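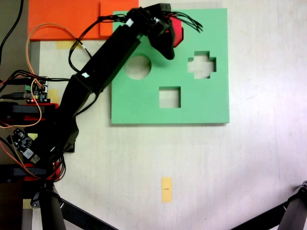 Section 3. Setting up the shape board

The Folik shape board is the first activity of the set, and we recommend to prepare it before any of the other boards. Choose a table with a flat top and enough free space on every side. A pale top is a good choice. Each opening goes completely through the board, so the color of the table is visible inside the round, cross and square openings, and a light color makes their outlines easy to read against the green. A dark or patterned tablecloth makes this more difficult, especially for small children.

Before you begin

Remove all packing film from the board and from the blocks. Wipe the table and let it dry completely. Water under the board can make it slide.

Keep the storage bag closed until step 5. If all the blocks are on the table from the beginning, most children will play with the blocks and forget the board.

Placing the board

1. Put the green board flat on the table. Either face may be up.

2. Turn the board so that one straight side is parallel to the edge of the table where the player will sit.

3. Press lightly on the four corners. If one corner lifts, turn the board over and leave it under a heavy book until the next morning.

4. Put the boards of other colors away to one side. They may touch the green board, but they must not cover any of its openings.

5. Take one block from the bag and close the bag again.

6. Place the block on the open table in front of the board, standing with a flat face up. Leave a small distance between the block and the board, enough for the fingers to go around it.

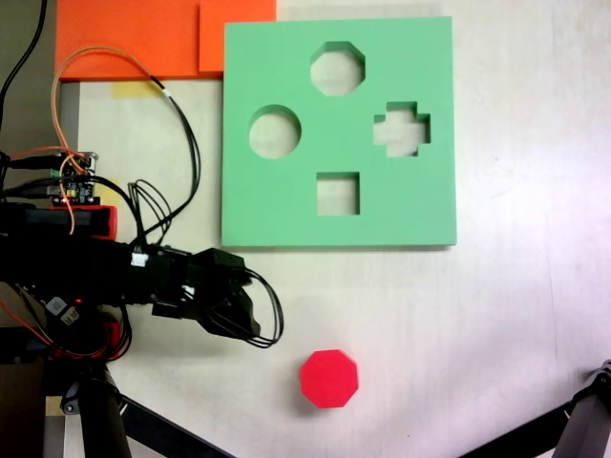 Fig. 3-2. Red eight-sided block in front of the green board.

Playing the first round

7. Ask the player to look at the top of the block and then to find the opening with the same outline. For the red block, this is the eight-sided opening near the top edge of the board. It is easy to confuse it with the round one. If the player chooses the round opening, do not correct immediately. Let him or her try, and feel the corners of the block with a finger.

8. Hold the block straight above the opening and lower it slowly. When the corners do not agree, turn the block a little to the left or to the right until it goes down by itself.

9. To take the block out, lift the board with both hands. The block stays on the table.

Note: The square block and the cross block permit only four positions each. The round block permits any position. For a player younger than three years we advise to begin with the round block, under supervision of an adult.

CAUTION: Do not push a block with force. The edge of the opening can be damaged, and after this the block will not sit straight.

CAUTION: Do not leave the board in direct sun or on a heater. The board may bend and the color may become weaker.

If a block does not fit

Check first that the block and the board come from the same set. Blocks from the older Dosten set look similar but are slightly bigger. The set number is printed on the label of the storage bag. If a block is missing, write to Botomari, spare parts, attention of Roscoe Benavides, and give the set number and the color of the block. Delivery takes up to 17 days.

Continue with Section 4, Changing to the orange board.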